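Ticket: Spot color converts to process on label export
Product: Prutura Layout, desktop
Opened: March 29, 2024
Status: Resolved
Priority: Normal

Problem as reported

We are a two-person design studio finishing a label set for Druvlow, a small maker of pasta sauces and pickles. The set has a front label, a wrap label and a lid sticker. All of them use one spot green plus black. When I export the wrap label to PDF, the spot green comes out as a four-color mix. The front label and the lid sticker export fine from the same workspace with the same preset.

The printer, Chaudhry Labels, rejected the wrap file at preflight. Their report lists cyan, magenta, yellow and black and no spot plate. They need two plates only.

What I expected: black plus one spot plate.
What I got: four process plates, spot missing.

Already tried by customer

Restarted the program. Exported with the default print preset. Deleted the green swatch and added it again from the library. Saved the file under a new name. No change from any of these.

Reply 1 — Support

Thanks for the detail. Please check the following in the wrap label file and tell us what you find.

Open the Swatches panel and look at the type of the green. It should say Spot.
Open Ink Manager and see if "Convert all spots to process" is ticked.
Look for any drop shadow, glow or opacity setting on the objects that use the green.
Tell us if any artwork was placed from another file, and in what format.

Reply 2 — Customer

The swatch says Spot. The convert box is not ticked. There is a soft shadow behind the word mark, set to multiply, 60 percent opacity. The word mark is set in Flerketti Bold and is live type, not outlines. The tomato vine drawing around the edge is a placed PDF that came from an earlier round of the job.

The front label has the same shadow and exports correctly, so I don't think it's that.

Reply 3 — Support

Agreed, the shadow alone should not do it. Two more tests, please.

First, hide the layer with the vine drawing and export. Second, show it again, turn off the shadow, and export. Open both in Separations Preview and list the plates for each.

Reply 4 — Customer

Vine hidden, shadow on: black and the spot green. Correct.
Vine showing, shadow off: all four process plates, no spot.

So it's the vine. I opened the placed PDF by itself and it has a swatch with the same name as ours, but the type is Process. I had no idea it was in there.

Reply 5 — Support

That explains it. When two swatches share a name and one is process, the export step merges them and keeps the process version. The Swatches panel only lists the one that belongs to the open document, so the clash does not show. The other two labels don't use the vine drawing and were not affected.

Steps to fix:

1. Close the wrap label file.
2. Open the vine PDF in the drawing module. Select the green swatch, choose Swatch Options and change the type to Spot.
3. Check that the name matches your library swatch letter for letter, including the space before the suffix.
4. Save as a new file. Do not overwrite the old one until the printer has passed the new proof.
5. Open the wrap label and relink to the new file. Use Relink, not Update.
6. Export with the printer's preset and check the plates again.

Reply 6 — Customer

Done, and I now have two plates. One new thing though. The tint in the background band looks darker than before, and the edge of the vine has a thin white line around it at 200 percent zoom.

Reply 7 — Support

The tint is likely an overprint preview matter. Turn on View, Overprint Preview and compare again. The white line is the old knockout. Select the vine, open Attributes and tick Overprint Fill for the black parts only. If the line is still there, set a small trap or ask Chaudhry if they trap on their end. Many label printers prefer to do it themselves.

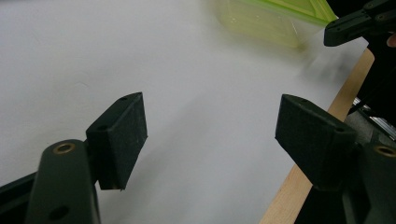
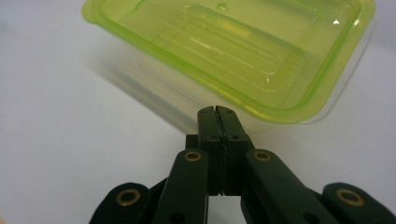 Reply 8 — Customer

The tint matches with the preview on. Overprint on the black removed most of the white line. Chaudhry said to leave the rest to them, so I have not added any trap. The new wrap file passed preflight with two plates.

They also asked for the placed drawing at a fixed size. It was scaled to 110 percent in one spot and 120 in another — I have set both to 110.

Resolution

Cause: placed PDF contained a process swatch with the same name as the document's spot swatch.
Fix: swatch type changed in the source PDF, file relinked, label exported again.

Internal note

Request filed with the development team for a warning at export when a linked file holds a swatch with a matching name and a different type. Help page on spot colors to be updated with the hide-layer test from Reply 3. Ticket closed at customer's request.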